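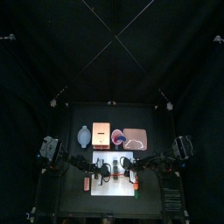

Release No. 40, Page 1 of 6

STONDISBERG, October 8, 2019. Fuchs announced today that its new line of small tabletop goods will go on sale at its Indthorpe and Rastville stores.

The line covers bowls, cups, trays and boxes for the home. It includes a pale blue oval bowl with a small tab at each end, a slotted wooden box in a light orange-tan finish, a translucent pink cup, and a square pinkish tray with rounded corners and a white cloud outline.

The company first showed the line to store buyers in July and has since taken orders from 70 shops. The Rastville store has set aside 935 square feet for the display.

Store hours and price lists are available from the Fuchs office in Stondisberg.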